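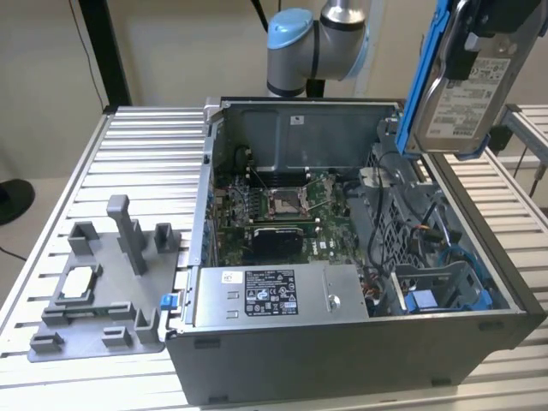 Selano Refurbished Office Tower

Biltstead / Computers / Refurbished / Towers

The Selano is our standard refurbished desktop for offices, front counters and school labs. It is a full-size tower built from business machines that come back at the end of a lease. Each one is taken apart, cleaned, rebuilt with tested parts and sold with a one-year parts warranty.

We sell it singly and in lots. Lots are matched, so every machine in the order has the same processor, the same memory and the same drive size. Single units are picked from whatever is on the shelf in the grade you choose.

What comes with it
Tower, tested and assembled
Power cord
USB keyboard and mouse (leave out at checkout if you don't want them)
Printed test sheet with the serial numbers of the drive and power supply
Monitor not included

Grades
Grade A: light marks on the case, none on the front.
Grade B: scratches or sticker residue on the sides or top. Works the same as Grade A.
Grade C: dents or a missing foot. Sold in lots only, mostly to people who are going to put them under a desk and forget them.

Storage
The base model has a 3.5-inch hard drive. You can switch to a solid state drive on the order form, or take both and use the hard drive for files. Used drives are wiped before they go back into stock, and any drive that reports bad sectors is pulled and shredded. Wipe certificates are available for lots and list each drive by serial number. Ask for them when you order, as we can't produce them afterward.

Memory and expansion
Memory is fitted in matched pairs. If you plan to add more later, choose the smaller kit now and check the test sheet for the type before buying. Mixed speeds will usually run at the slower one. Add-in cards need to be within the rating of the power supply, which is printed on its label. We don't recommend this machine for gaming cards.

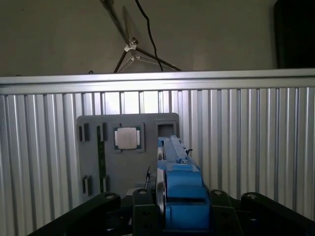

Can I order the Selano without an operating system?
Choose "blank drive" on the order form and we will ship it with nothing installed. The price is the same, and the warranty still covers the hardware. Blank machines are tested before the drive is wiped, and the results are on the test sheet.

Noise and heat
With the case closed and the fans clean, the Selano is quiet enough for a reception desk. Leave a hand's width of space behind it. Towers kept on carpet fill with dust faster than towers on a shelf, and the first sign is a fan that speeds up when nothing much is running. Turn the machine off, unplug it, open the side and use canned air in short bursts. Hold the fan blades still while you do it.

Swapping a processor
This voids the warranty on the board, but plenty of customers do it. Check the supported list for your board first. Bent socket contacts are the most common damage we see on returned boards, so put the cover back on any socket that is going to sit open. Clean off the old thermal paste and use fresh when the heatsink goes back on.

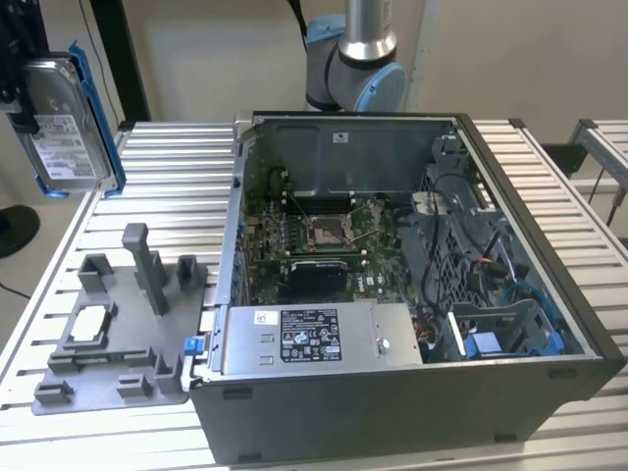
Open tower with the CPU socket empty and the lever raised.

Lot pricing
Orders of 7 or more get lot pricing. There are further price breaks at 50 and 100 machines. Larger lots ship on pallets and need a dock or a liftgate, so please tell us which. We had 43 Grade A units ready to ship when this page was last updated in July.

Shipping and returns
Orders placed before noon go out the same day, Monday through Friday. Returns are accepted within the first month in the original box. Customers near our Vomitz warehouse can pick up at the side door.

Lot quotes and wipe certificates: Yupin Wannasri, sales desk
Parts for older towers: see the Rojanasak line

Related items
Rojanasak small form factor desktop
Drive caddies, 3.5-inch
Replacement side panels
Canned air, case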